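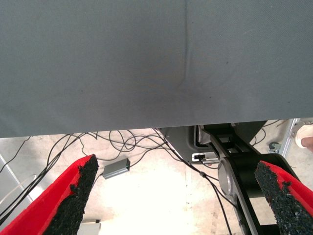 Gray woven fabric, lower edge, with the concrete floor below.

Covers and Cloths at the Kevcombe Workshop

Reading time: 3 min

Search this site Enter a keyword Go

The Kevcombe workshop is one long room with a concrete floor, and most of what's in it gets covered at some point. We started using fabric in November, when the plastic sheeting we had been buying got brittle and began to tear at the corners. This page shows one of the gray cloths in use and gives the details people have been asking for by email.

The fabric is sold as Hurkex, in the color they call slate. It has a fine, even weave and a straight hem. We bought a full roll and cut it up ourselves. The roll came to 874 dollars with shipping, and there is enough left over for patches.

The hem sags a little in the middle. We tried pulling it tight with clips along both sides and it looked better for a day or two, but the clips marked the cloth. Now we let it hang.

There are darker patches in the gray and a few tiny specks. A lint roller picks up most specks of that kind. The darker mottling we leave alone. Washing the first cloth took some of the stiffness out and it never hung as well afterward.

The soft crease comes down from the top and fades out partway. Cloths that have been stored folded tend to keep a line like this, so the spare ones are now rolled on cardboard tubes and kept on the high shelf – the one over the paint cabinet, for anyone looking.

The floor is bare concrete in a pale beige, and it throws back a lot of light. In the afternoon the glare reaches the underside of anything hanging over it, and the bottom of the cloth looks lighter than the rest. If you are matching fabric to a paint sample, do it at the other end of the room or wait until evening.

We sealed the concrete before any of the benches went in. The room is 1,300 square feet and it took two coats of Nepia clear sealer, with a day between them. It still dusts slightly by the big door. Sweep before you take a cover off, and fold the top side inward so the dust stays in the cloth until you get outside.

A few measurements, for those who wanted them. The finished bench covers are 55 inches across, with a double-turned hem and plain gray polyester thread. Corners are square. There is no elastic and no drawstring. We made one with a drawstring and it kept catching on things underneath.

The Jorkholm room has the same fabric in a darker shade, cut longer. Pictures of those will go up once the hems are done.

Related pages
Sealing the floor at Kevcombe
Hemming heavy fabric on a home machine
Shelves for the Jorkholm room
Storing cloth on tubes
Paint cabinet, before and after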